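Trosham kommt jetzt also doch für die Konsole

Montag, 7. Februar 2022

Foson hat angekündigt, dass Trosham im Mai auch für Konsolen erscheint, mit Schachtel und allem. Ich habe das Spiel am PC 68 Stunden lang gespielt und davon sicher 20 im Inventar verbracht, es betrifft mich also. 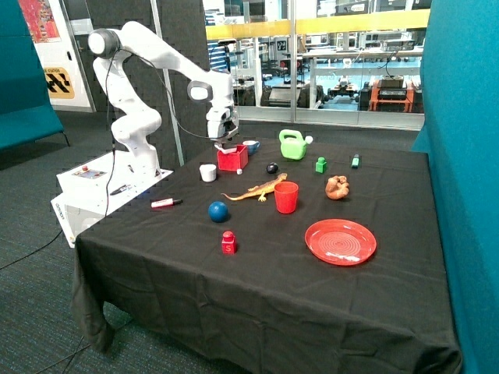

Lesezeit: 2 Minuten

Für alle, die es verpasst haben: Trosham ist ein Aufbauspiel, in dem man eine verregnete Hafenstadt verwaltet und von ihren Bewohnern dafür beschimpft wird. Das klingt nach Arbeit und fühlt sich auch so an. Ich habe trotzdem jeden Abend weitergemacht, zuletzt mit einer Fischsteuer, auf die ich bis heute stolz bin.

Die große Frage ist die Steuerung. Am PC liegen allein auf der Bauleiste sieben Untermenüs, und wie die auf ein Gamepad passen sollen, verrät Foson bisher nicht. Im Trailer sieht man vor allem Möwen. Schöne Möwen, zugegeben.

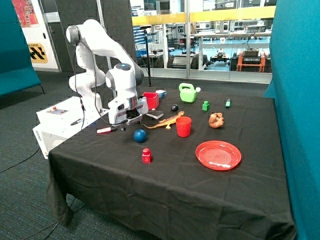

Bei Drelley, dem Vorgänger, hat man das Problem damals mit einem Ringmenü gelöst -- wenn man »gelöst« großzügig auslegt. Ich wollte einen Brunnen bauen und habe zweimal das Rathaus abgerissen. Die Portierung stammte vom Studio Badawi, das jetzt wieder zuständig ist. Immerhin kennen sie die Beschwerden, ein paar davon waren von mir. 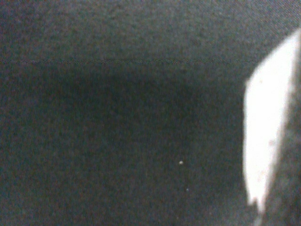
Kaufe ich es noch mal?

Vermutlich ja. Spielstände vom PC lassen sich nicht übernehmen, meine Fischsteuer muss also von vorn durchgesetzt werden. Der Koop-Modus für zwei Spieler ist neu und reizt mich schon, auch wenn ich noch jemanden finden muss, der sich freiwillig um die Kanalisation kümmert.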